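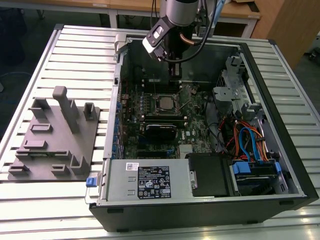 *Desktop tower on its side, side panel removed.*

# Duvonine cordless air duster: review after two months

Reviewed by Piyumi Sheikh, July 4, 2023

The Duvonine is a handheld electric blower sold as a replacement for canned air. I bought one in May at full price, along with the spare battery. It has been used almost daily on desktop computers, a few laptops, one laser printer and the filter housing of a window air conditioner. My previous tools were canned air and a corded Basico blower, and both are used for comparison below.

## What comes in the box

- Blower body with a fixed trigger handle
- One removable battery
- Charging dock and wall adapter
- Wide nozzle, round nozzle, slot nozzle, soft brush nozzle
- Folded instruction sheet

No storage bag is included. The dock holds the battery only, so the body has to be put somewhere else. The nozzles don't clip to anything.

## Weight and handling

With the battery in and the round nozzle fitted, the unit weighs 1,771 grams on my postal scale. With the extended battery it weighs 2,204 grams. The standard setup is comfortable for short jobs. The extended one is tail-heavy, and after ten minutes of aiming downward into a case I was using both hands.

The grip is hard plastic with a narrow rubber strip at the back. It would be better if the rubber reached the front, where the fingers sit. The trigger is variable, but most of the change happens in the first third of its travel. A lock button holds it at full speed. There is no way to lock it at a lower speed, and I would have used that more than anything else.

## Airflow

At full speed through the round nozzle, the flow is strong enough to clear packed lint from a finned heatsink at close range. Loose dust on a motherboard needs far less than that. The low end of the trigger is suitable for it.

Compared with canned air, the first second is weaker and everything after that is stronger. A can starts hard and fades as it cools. The Duvonine takes a moment to spin up and then stays level until the battery cuts out. There is no propellant to spit if you tilt it, so it can be used at any angle.

The corded Basico still moves more air. It is also louder, and its cord drags across whatever you are cleaning. 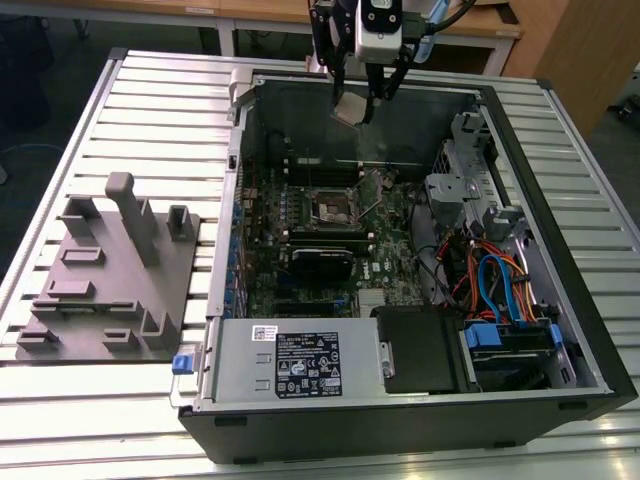
The slot nozzle deserves a separate note. It produces a flat sheet of air that works well between expansion cards and along the fins of a power supply grille. It is also the nozzle that fits worst. On my unit it rotates under pressure unless it is pushed on hard, and it has come off twice at full speed. A single turn of electrical tape around the collar fixed the problem, but that should not be necessary at this price.

The brush nozzle is of little use inside a computer. The bristles are too short to reach past anything tall, and they block part of the outlet. I have used it on keyboards and on the printer, where it does a fair job. I would keep it away from exposed circuit boards, as the instruction sheet says nothing about static.

## Battery and charging

Run time at full speed on the standard battery was 14 minutes when new. At low speed I have not managed to empty it in one session. A full charge takes 52 minutes on the supplied dock.

Four lights on the battery show the remaining charge. They are not evenly spaced: the first light goes out late, and the last two go within a minute or so of each other. Treat two lights as a warning.

The battery will not charge immediately after heavy use. The dock blinks red until the pack has cooled, then starts by itself. The sheet does not explain the blinking, and my first guess was a bad adapter.

## Noise

High-pitched at full speed. I wear ear protection for anything over a minute. At the lowest usable setting you can talk over it. There is a thin whine right after you release the trigger, as the motor runs down, and this has not changed in two months.

## Notes on use

Hold fan blades still before blowing across them. Any blower of this strength will overspin a small case fan, and that is hard on the bearings. I use a wooden skewer through the grille.

Keep the intake at the rear of the Duvonine clear of the dust you are moving. The intake screen is coarse, and fine dust goes straight through it and out the front again. Working outdoors or next to an open window helps. The screen lifts out with a fingernail and can be rinsed, but let it dry completely before refitting.

Remove the worst clumps by hand or with a vacuum first. Otherwise they end up on the floor, or deeper in the power supply.

## Faults so far

- Slot nozzle loose from the first day, as described.
- Printing on the battery release button has worn off.
- One rubber foot missing from the dock. Gamage, the shop I bought it from, mailed a replacement in a week without charge.

The motor and the battery have given no trouble.

## Alternatives

The Stonico cordless model is cheaper and lighter, with a built-in battery that can't be swapped. I borrowed one for a weekend. Its airflow is fine for keyboards and laptop vents and too weak for a neglected desktop. If you clean one computer twice a year, buy that or a couple of cans.

The corded Basico remains the better choice for a fixed bench with an outlet nearby, if the noise is acceptable.

## Rating

Airflow: 4 out of 5
Handling: 3 out of 5
Battery: 4 out of 5
Nozzles: 2 out of 5
Overall: 3.5 out of 5

I paid an extra $50 for the extended battery and would not do so again. The standard pack lasts long enough for one thorough cleaning - usually two - and the added weight is noticeable every time.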